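The Ferry to Dendholm

26 May 2019
By Kirsten Fogh

The boat left at six and Omar Saab was on it, with his father's coat folded over one arm and a paper bag of rolls that he had already decided not to eat. He took a seat on the side away from the wind. A man with a dog sat across from him and went to sleep before they cleared the breakwater.

He had not been to Dendholm since he was eleven. He remembered a white store with a bell on the door, and a hill that made his legs hurt. He remembered his father talking to a woman in the road while he stood there holding a bucket of mussels, and the handle cutting into his fingers. The woman was Birthe Zoëga. It was her letter he had in his pocket now.

The letter was short. It said that his father had kept a room in her house for many years, that the rent was paid through the end of the month, and that she would like the things collected. It said he should bring boots.

He had not brought boots. He had only one pair and they leaked, so it seemed the same either way.

At the landing a boy was throwing ropes and doing it badly. Omar asked him the way to the Zoëga house and the boy pointed up, at the hill, without looking. It was smaller than Omar remembered but it still made his legs hurt.

She opened the door before he knocked. She was very old and she wore a man's sweater with the sleeves rolled.

"You're him," she said.

"I'm Omar."

"I know that. Wipe your feet."

She gave him coffee in the kitchen. It was strong and a little burned. There was a radio going in another room, a program on herring prices, and she seemed to be listening to it with half of her attention. Twice she nodded at something it said.

"He came in February," she said. "Every February. He'd stay until the money ran out or the weather got better."

"He told us he was working. On the mainland, in Dunaslow."

"He was working. Not in Dunaslow."

Omar turned the cup around on the table. His mother had packed for those trips. Wool socks, razor, the good scissors for his beard. She used to stand in the window until the car was gone and then clean the oven, whether it needed it or not.

"What did he do here?" he said.

Birthe got up and rinsed her cup. "Go and look. It's the door at the top. It sticks."

It did stick. He had to put his shoulder to it. The room had a bed, a chair and a stove, and along the long wall there were shelves, and on the shelves were boats. They were small ones, none longer than his forearm. Some were painted and some were bare. He picked one up, a fishing boat with a blue hull, and saw that the nets on deck were knotted from thread, and that each knot was a real one. On the bottom, in pencil, his father had written the name of the boat and the names of two men.

He picked up another. It had four names.

He sat down on the bed with it. After a while he heard her on the stairs, taking them one at a time.

"They're the ones that were lost," she said from the doorway. "From here and Kvaran. People would come up and tell him what they remembered. What color she was, where the winch stood. He got them wrong sometimes and they made him do it over." She pointed to a green one near the end. "That's my husband's. He did that first. I never asked him to."

"Did he know your husband?"

"He was on the boat with him," she said. "He was nineteen. He was the one they pulled out."

The radio was still going downstairs. Omar looked at the green boat but did not touch it. He thought of his father at the kitchen table at home, peeling potatoes, never once in his life stepping into water above the ankle. He thought of the bucket of mussels, and how long they had stood in the road.

"I can't carry these," he said.

"No. I didn't think you would. I meant the clothes." She rubbed her shoulder. "There's a razor, too, and some scissors."

He put the scissors in his coat pocket and the clothes in the bag with the rolls. There was one boat on the windowsill with half a deck — the planks for the rest lay beside it in a saucer, cut and sanded. He asked her whose it was and she told him.

"When does the next ferry go?" he said.

"Four. Then there's none until morning."

He moved the saucer to the chair, where the light was better, and took off his shoes.

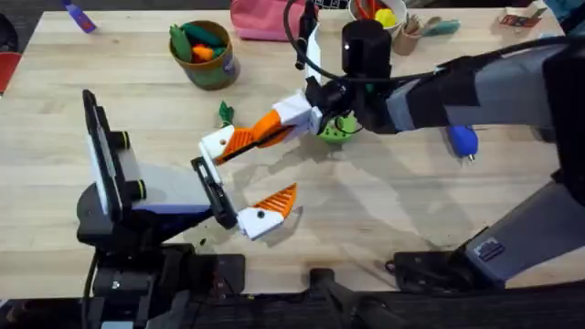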